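Thread time! I have been packing parcels for a living (well, for half a living) since April and I have opinions about cardboard boxes. Mute me now if that isn't your thing.

1/ Background: I sell secondhand board games from my spare room. Last month I posted 131 orders, most of them to people who care very much about corners. A dented corner on a 1980s box is a small tragedy and I will hear about it by Tuesday.

2/ So, box size. I used to own one size and fill the gaps with whatever paper was in the house. Terrible! Everything slid about. Now I keep 4 sizes flat behind the door and the difference is enormous. If you only change one thing, change this.

3/ The best boxes I have found are the Dumier double-wall ones. They are stiff, they fold square first time, and the flaps meet in the middle without that annoying gap. They cost more than the thin ones and I wince each time I reorder, but my breakages have dropped to almost nothing.

4/ The thin ones still have a use. I put them inside the thick ones. A game goes in a snug little box, then a bigger box with padding all round, three centimetres if I can manage it. It feels over the top until you see what a sorting depot does to a parcel marked fragile.

5/ Small boxes, grouped together before they go in a big one, are my absolute favourite thing to pack. It's like a puzzle where you get paid. Heaviest at the bottom, flat faces together, then a band of paper round the lot so they travel as one lump.
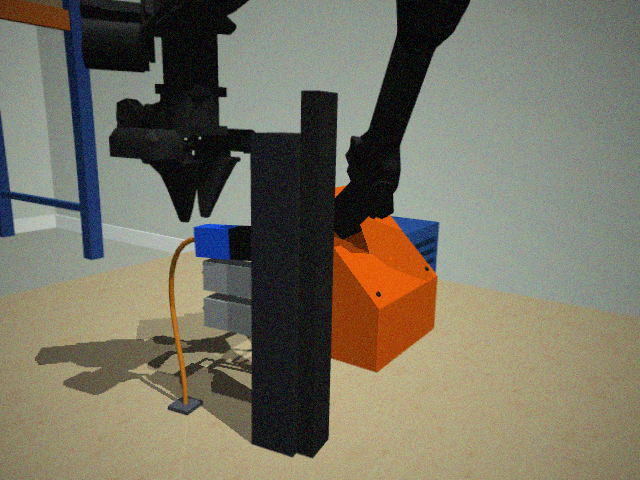
6/ Tape! I had no idea tape could be good. I've moved to the Schouten paper stuff, the kind you wet with a sponge, and it grips so well that you can't peel it back without taking the cardboard with it. Which does mean no second chances if you forget the packing slip. Ask me how I know.

7/ Two strips along the bottom seam, one along the top, and a short one across each end. I used to wind it round and round like a mummy. Customers hated that, and fair enough, one of them sent me a picture of the bread knife they'd had to use.

8/ Labels go on the biggest flat side and never over a seam. I print mine through Florkeo, who let me save my usual sizes so I'm not typing measurements at midnight. The app is a bit ugly but I'm very fond of it.

9/ Old boxes are fine to reuse, by the way! Check the corners, press the middle of each side with your thumb, and cover up any old barcodes. If it feels soft, it's padding now. Tear it into strips and carry on.

10/ Next on my list is trying the Famia corner guards, little folded card things that sit over each corner of the game. Someone in the replies to my last thread swears by them. I've ordered a bag and will report back with far too much detail.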